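White surface keeps showing grey smudges and specks: what do I clean it with?

Posted in Home & Garden > Cleaning > Desks and worktops

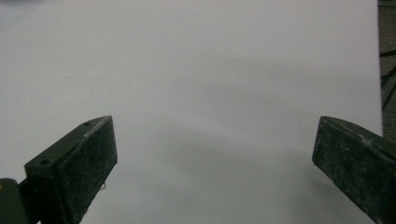 I have a white work surface in the spare room that I use for cutting, gluing and sorting small parts. It was bought with the house, so I have no paperwork for it and I don't know what it is made of. It is smooth, has no pattern and feels slightly cool to the touch. There is no maker's name underneath, just a sticker that has mostly worn away.

It gets a greyish look after a few weeks of use. Some of that is the light in the room, which comes from one side, but when I wipe it with a white cloth the cloth does come away dirty. I also get very small specks that a dry duster leaves behind.

So far I have tried warm water and washing-up liquid, which helps but leaves streaks. I also tried a cream cleaner on one corner. That got the specks off, but I think the corner is now a bit duller than the rest and I don't want to carry on with it. A neighbour suggested bleach and I haven't tried that.

What should I use, and can I do anything about the dull corner? I would like to avoid covering it if possible because I like working straight on the white. The shop in Burkside has the Golari spray on offer, if anyone has used it on something like this.

Skernano
Member, 2 posts

----

Stop using the cream cleaner. It has a fine grit in it and on a smooth white finish it takes the shine off a little each time. You won't see it after one go but you will after ten.

As you don't know the material, stick with the mildest thing that works:

Brush or vacuum the surface first. Use the soft brush end. Dust and filings dragged about under a wet cloth will scratch.

Mix a small squirt of washing-up liquid into 2 litres of warm water. Most people use far too much and that is what leaves the streaks.

Wipe with a microfibre cloth that has been wrung out well. It should be damp, with no drips. Keep water away from the joins and edges, especially if it might be a board with a coating on it, as the edges swell and they don't go back.

Wipe again with plain water and a second cloth, then dry it straight away with a third. The drying is the part that gets rid of the streaks.

If there are specks left after that, find out what they are before you scrub. Dried glue will usually lift with a plastic card held nearly flat. Pencil and rubber marks come off with an ordinary white eraser. If a speck doesn't move with either of those it may be in the surface itself, and you would have to live with it.

On the dull corner, I don't think you will get it back to how it was. You can buy polish for this sort of thing, but without knowing the material I wouldn't risk it. If it's only noticeable when you look across it at a low angle, turn the table so that corner is away from the window.

No bleach. It can yellow some plastics and it won't do anything about dust.

I fitted kitchens for years and the tops that lasted were the ones people wiped down on the day. Once a week would do for a desk. I still do mine on a Friday before I put the tools away.

Costello
Regular, 436 posts

----

i use baby wipes on mine and its fine. been doing it ages. never used the golari one

beech_hill
Member, 285 posts

----

Agree with most of what Costello says. Two things to add.

Baby wipes are all right for a quick clean, but many of them leave a thin film and dust sticks to it. That could be why a white surface looks grey again a few days later. If you have been using them, or any spray polish, wash it properly twice before you decide whether the grey is a stain.

The other thing is what you are putting down on it. If you lift tools or clamps out of a box and lay them straight on the top, all the dust and grease on them ends up there too. I keep an old tea towel at the side and put everything on that. I also wipe the tools themselves when I do the table. It made more difference than any change of cleaner.

If you do want to sand or glue, put a sheet of lining paper down and throw it away after. You still get a white background to work on, and a roll lasts me most of the year. I bought mine in October and there is plenty left. Masking tape at the corners holds it, but take the tape off the same day or it leaves a sticky line.

For sticky lines that are already there, a drop of cooking oil on kitchen roll, leave it five minutes, then wash off with the soapy water. Try it somewhere out of sight first.

tilebarn
Regular, over 1000 posts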